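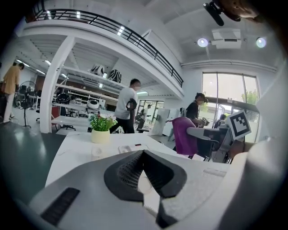 Vimora Hearing Tracker: review

Vimora is a subscription service that follows land use items through a city's review process: rezonings, property dispositions, street closures, landmark designations. You give it an address, a parcel number or an application number, and it sends an alert whenever the item appears on an agenda. I used it from April until the end of the budget session, on two matters: the proposed sale of the Lambrakis Street bus depot and a height variance on Masport Avenue.

Setup

Registration takes a few minutes. Adding an item takes longer. The search box accepts application numbers only in the format the planning department uses internally, with the leading zeros. The department leaves those zeros off its own public notices, so a number copied from a posted notice returns nothing. Searching by parcel works better. Address search found the depot but missed the variance, which is filed under the owner's mailing address.

Alerts

Agenda alerts for full council meetings arrived the same evening the agenda was posted. Subcommittee alerts were slower. The notice for the first depot hearing reached me at 4:40 p.m. for a hearing at 10 the next morning. The city clerk had posted that agenda before noon. Vimora's help page says subcommittee calendars are checked twice a day, and the delay fits that schedule.

Room changes are not tracked. The depot hearing moved to a smaller room on another floor, and the Vimora entry still lists the original one.

Documents

The document archive is the strongest part of the service. The depot file came to 672 pages, including the appraisal, the environmental review and the written testimony. All of it was searchable, and the scanned letters had been converted to text with few errors. The city's own site offers the same file in 31 separate downloads with no index. Attachments over 300 MB are linked but not stored, which affects mostly traffic studies and video.

Saved searches are limited to 256 characters. A query with several parcel numbers will run past that, and the form cuts it short without a warning.

Vote records

Votes are entered by hand after each meeting and lag by about 2 days. Amendments are listed by title only. To see what changed in the depot resolution I had to compare the two versions myself.

Compared with Clorurau

Clorurau covers the same city and has a better map. Its alerts can be filtered by district, which Vimora's cannot. It has no testimony archive, and it drops an item from the list once the item is tabled. Vimora keeps tabled items and marks them as such.

Verdict

Worth paying for if you need the documents. For hearing dates alone, the clerk's email list is free and was earlier on every subcommittee item I followed. Subscribe to that as well, and check the room on the morning of the hearing.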